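Visit report: software demonstrations at the Rernden site
21 August 2024

The Rernden open day is arranged for people who write or maintain robot software, and the programme reflects that. There was a short welcome, a safety notice, and then three hours at the benches. I went to look at Padico, the task layer that sits between a trained policy and the joint controller, as we are considering something similar for our own small arms.

Padico does very little, by design. A policy proposes short chunks of joint targets. Padico checks each chunk against limits and a coarse collision model, resamples it, and passes it to the servo loop. Every chunk is logged with the camera image that produced it, and the log can be replayed offline against a different policy. The source runs to about 2000 lines, excluding drivers.

The bench task was colour sorting: cubes from a tray into dishes of the matching colour.
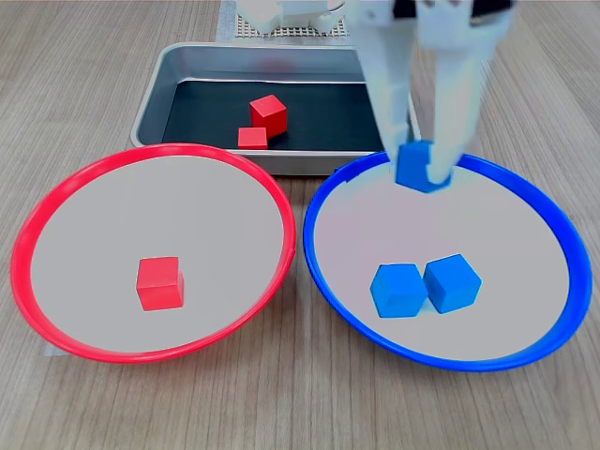 Release conditions took up most of the discussion. In the version on show, the gripper may open only when the estimated position of the held object lies inside the target region, with a margin taken from the rim. The estimate comes from forward kinematics plus a correction from the camera, and the two do not always agree near the edge of a dish. A blue cube held just above the far rim of the blue plate is the awkward case, as a small calibration error decides whether the check passes. With the plates nearly touching, the margin cannot simply be enlarged on one side without thinking about the other. The team's answer is to let the planner ask for a further short chunk and test again. I would have preferred an explicit uncertainty figure, and was told it is on the list for September.

Perception is handled by a separate process called Lucero. It segments by colour and fits a box to each region, and publishes a list of objects with a confidence for each. There is no tracking between images. The held object is assigned by proximity to the fingertips, which is simple and easy to debug, but leaves the assignment open to error when cubes stand close together. The training set for the policy was 400 teleoperated episodes, of which 328 were kept after review. The review tool displays the joint traces beside the images and marks any pause longer than a set threshold. I asked for the rejection criteria in writing and was given a one-page sheet, which is more than I have had elsewhere. 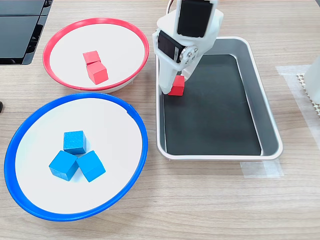 Picking from the tray uses a different set of limits. Descent speed is reduced below a fixed height, and wrist motion is restricted near the walls. The limits live in a plain text file and are reloaded between episodes, so they can be adjusted without restarting the controller. Changes are written to the log with the old value alongside the new one.

The last session covered Himetti, the replay viewer. It steps through an episode chunk by chunk and shows what the policy asked for against what was sent. Loading was slow on the machine provided. The comparison view is useful all the same, and I would use it even without the rest of the stack. End-to-end latency was quoted as 70 milliseconds, measured from image capture to the first servo command. No distribution was given.

Items to follow up: the licence for Lucero, the log format specification, and whether Padico can accept velocity targets. The slides are to be sent to attendees by email.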